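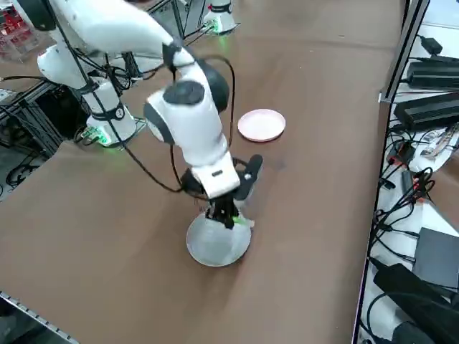 Arm and gray bowl at the Clurov workbench, Cáceres.

Clurov sets its budget for a second two-arm bench

July 12, 2023

So the numbers are in, and the second bench is going ahead! I've been pestering the Clurov people in Cáceres since February about whether the Todix project would get more equipment, and this week they finally let me see the shopping list. It's shorter than I'd expected, and a lot less glamorous. I had pictured page after page of robot arms. What I got was two lines for the arms and then a very long tail of power supplies, cable, rail, fasteners and dishes.

Quick catch-up for anyone new. Todix is the tabletop project, with a pair of white arms over a brown table, black two-fingered grippers, and ordinary household stuff to practice on. Right now that mostly means plates, a bowl and a marker. The team wants a matching bench so that two sets of tasks can run on the same day, and so that one bench can be down for maintenance without the whole schedule sliding.

The arms themselves are already on order, paid for out of last year's money. Everything decided this week is about what goes around them, and I think that's the more interesting half anyway (I know, I'm easy to please).

The biggest line is the grippers. Clurov asked Flinar for a price on a pair to match the current ones, plus a set of spare fingers, and set aside 1,000 euros for the spares and the mounting parts alone. I raised an eyebrow at that. Then I was told how often fingers get swapped on a bench where the work is picking up thin things from a hard flat surface, and the eyebrow came down again. A plate is a mean thing to ask a gripper to pick up. There's hardly any height to grab, and if you come in a little low you're pressing on the table.

Next comes the table. The frame will be aluminum profile again, with the same square mounting plates for the arms, and 700 euros is down for the profile, the top and the brackets. There was a proposal to go for a white top this time. It lost. The brown one takes its scuffs and smudges, sure, but the team wants the two benches to look alike on camera, and changing the color on one of them would mean changing it on both.

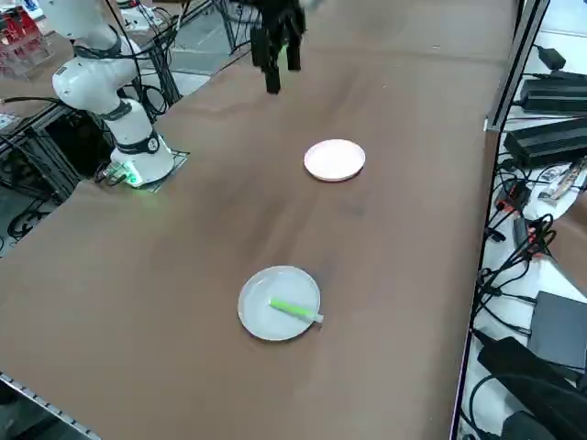
Where the small money goes

I love this part of any budget, the part with the stuff you could buy on your lunch break. The dishes and markers get 80 euros. That covers plates in a couple of sizes, some bowls, and a pile of bright green markers, and it's supposed to last until the end of the year.

The green was picked on purpose, I'm told, as it's easy to pick out against a white plate. Duplicates matter too. If a task has been set up with one particular plate and that plate chips, you want the same one sitting in a drawer, and kitchen stores have an annoying habit of dropping a line just when you've gotten attached to it. So the plan is to buy every dish in multiples, in one go, and write the store code on the underside.

Then there's power. Anyone who has ever looked over the edge of one of these tables knows what I mean: adapters, bricks, black cable looping all over the place. The first bench grew that way bit by bit, as benches do. For the second one there's a proper line for cable trays and labeled power strips, and the person in charge of purchasing made it very clear that this line is not to be raided when something else runs over. Good for purchasing, I say. I've seen what happens to cable tray money in my own shop and it isn't pretty.
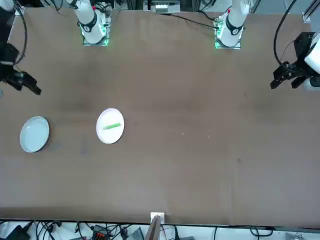 I asked whether they'd thought about going cheaper and buying a single arm for the new bench. They had, and it was on the table for a good while. One arm would have freed up enough for a nicer set of cameras. Against that, some of the tasks coming up need two grippers, one to steady a dish and the other to put something on it, and a one-armed bench couldn't share any of those. It would also have meant a second layout to keep track of, with its own mounting pattern and its own spares. Two arms it is, and the cameras will be the same as before.

Delivery is the other worry. Flinar quotes 5 weeks on the grippers, and the aluminum should be quicker than that. The table can be put together before the grippers show up, and the order forms are being sent out in that sequence. There's some talk of using the wait to redo the floor wiring under the old bench, though I'll believe that when I see it.

One thing I was happy to find on the list is a line for nothing at all. It just says "later." It's for whatever gets forgotten, and on the first bench the forgotten things were apparently a decent set of hex keys, a spare emergency stop and some sort of bracket for the near edge. I'd have put more in there myself, but I always say that and I always overspend.

What isn't covered yet is service. The arms come with a warranty and the grippers have their own, shorter one, and after that it's a matter of paying per repair or signing up for a yearly plan. Clurov hasn't settled on either. My two cents would be to pay per repair for the first year, keep a tally, and see if the plan looks any better by then. They were polite about my two cents.

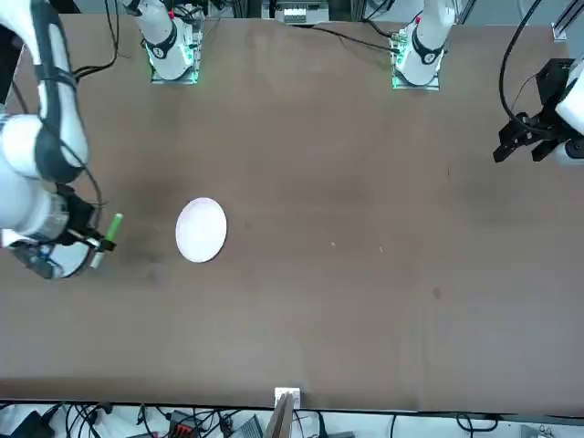
A reader from another lab wrote in after my last piece on Todix to say that the service question should come before any of the hardware. In their case the yearly plan was only offered at the time of purchase, and asking for it later meant paying for an inspection of both arms first. They also suggested getting the price of spare fingers in writing for more than a year ahead, as theirs went up twice while the grippers stayed the same.

I passed both points along to Clurov. The spare fingers are getting added to the Flinar paperwork, and somebody is going to call about the plan before the order is signed. If you've bought a two-arm setup lately and have a line item you wish you'd included, send it over and I'll pass that on too. Orders go out at the end of the month.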